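Kosasow College to Add Women's Wrestling and Keep All Current Sports Under New Three-Year Athletics Budget

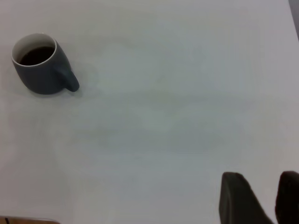 What the college announced

KOSASOW – 10 February 2026 – Kosasow College will add women's wrestling as a varsity sport this fall, and it will do so without dropping any of the teams that already wear the green and gray. The new program is part of a three-year athletics budget approved by the college's trustees at their January meeting, after a long and thoughtful round of talks with coaches, faculty, students and a good many alumni who took the trouble to write or call.

The budget also changes how athletics is paid for. Beginning with the fall semester, the student athletics fee will be frozen at its present level for the life of the plan, and travel for all varsity teams will be booked through one office in place of the team-by-team arrangements that have been in use for years. Money saved on travel will go first to athletic training and academic tutoring.

"We are a small college, and we love our teams, and we have to pay our bills like everyone else," said Vija Org, director of athletics. "I have sat at a lot of kitchen tables with a lot of families over the years, and what they ask me is whether their son or daughter will be looked after here and will finish a degree. I wanted a budget I could explain at one of those tables, and I believe we have one now."

Kosasow College enrolled 1,016 students this academic year. Many of them came to the college in part to play a sport, and many more turn up on cold evenings to cheer for a roommate or a lab partner.

Why women's wrestling

The idea for the new team came from students. A wrestling club has been meeting in the lower gym for several seasons, and last spring its members brought a petition to the athletics office asking for varsity status. The petition carried 82 signatures, among them those of several faculty members and most of the softball team.

Wrestling also happens to suit the space the college has. The lower gym already holds two full mats, and the locker rooms beside it were refurbished when the pool was closed for repairs. Apart from a new mat cleaner, a set of scales and some wall padding on the north side, very little needs to be bought before the first practice.

The search for a head coach is open now, and the college hopes to welcome the new coach to campus before the end of the spring semester. Current students who would like to try out are warmly invited to stop by the athletics office, whether or not they have ever wrestled before. The team will begin with a schedule of open tournaments and will move to a full dual-meet season in its second year.

A word from the faculty

Spending on athletics has been a subject of lively discussion at faculty meetings, and the college is grateful to the professors who gave so much time to it. Ketill Brøndum, professor of economics and chair of the faculty senate, took part in the budget talks from the beginning.

"Some of my colleagues would have liked to see a smaller athletics program, and I was one of them when we started," Brøndum said. "I still have questions, and I will go on asking them – I suspect Vija would worry if I stopped. But the numbers are open to all of us now, the fee is not going up, and the tutoring money is real. My students who play sports are in my classroom at eight in the morning after a bus ride that ended at midnight, and anything that gets them home earlier has my vote."

As part of the plan, the athletics office will present its spending to the faculty senate every semester, and the same report will be posted on the college website for students and parents to read. Teams will also try to avoid overnight trips during the two weeks before final exams, and conference opponents have been very gracious in helping to move several dates.

Support from the community

Two local businesses have pledged their help. Haltine, the regional bus company, will carry Kosasow teams to all away contests within the conference under a new three-year agreement. Posico, which makes flooring and has its main plant on the edge of town, will refinish the floor of Toom Fieldhouse this summer at no cost to the college.

Toom Fieldhouse seats 2,754 and has been home to Kosasow basketball and volleyball for longer than most of its current fans have been alive. The floor work will begin the week after commencement and should be finished before the volleyball team reports for preseason. Summer youth camps normally held in the fieldhouse will move to the lower gym, and families who have already signed up do not need to do anything further.

"People in this town have been generous to our students in ways big and small, and I don't only mean the companies," Org said. "There are families who have had our players over for Thanksgiving dinner every year since I came here. I hope they will come and sit with us at the first wrestling meet. I will happily explain the scoring to anyone who asks, and probably to a few who don't."

Open house

Students, parents, alumni and neighbors are invited to an open house in the lobby of Toom Fieldhouse later this month, where coaches will be on hand to talk about the coming year and copies of the budget will be available. Light refreshments will be served, and children are very welcome. The date and time will be posted on the athletics page of the college website.

About Kosasow College

Kosasow College is a private, four-year college offering degrees in the liberal arts, nursing, education and business.

Media contact: Office of Communications, Kosasow College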